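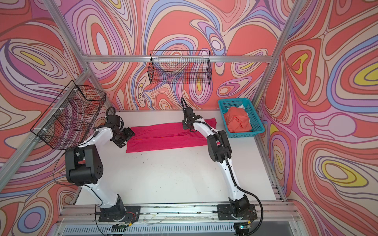
The two-arm cell at the Ciltthorpe shop, with the pink towel on the table.

About Sotirora

Sotirora is a shared workshop in Ciltthorpe with 39 paying members and one long argument about whether home robots are worth the trouble. Most of us lean toward no. We keep building them anyway, mainly to find out which claims hold up once you have to tighten the bolts yourself.

The laundry cell is our biggest build so far. Wissam Darwish cut the aluminum extrusion and set the arms on the front rail. Ctibor Procházka picked the wallpaper and has been asked about it many times. The build log stands at 2264 entries, a lot of them about cable routing. 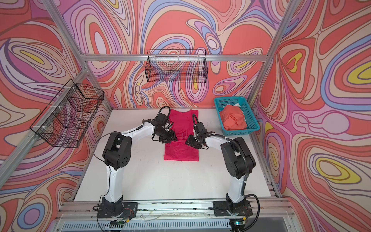

Both grippers over the folded garment. Teal basket in the back corner.

We don't sell a folding robot, and we'd be careful around anyone who says theirs is ready for your bedroom. Peter Tóth set us a target of 1000 logged attempts before we publish a success rate. Until then there is no rate. A fold that looks good once doesn't tell you much, and we've all seen the demo videos.

New members are welcome, doubters especially. You get a key, a shelf and 3 evenings with Přemysl Bartoš, who will go over the saw, the power supplies and the stop button. Bring your own hex keys. Ours go missing.

Questions about the build go to Svetozár Štefanec at the front bench, most evenings after 6.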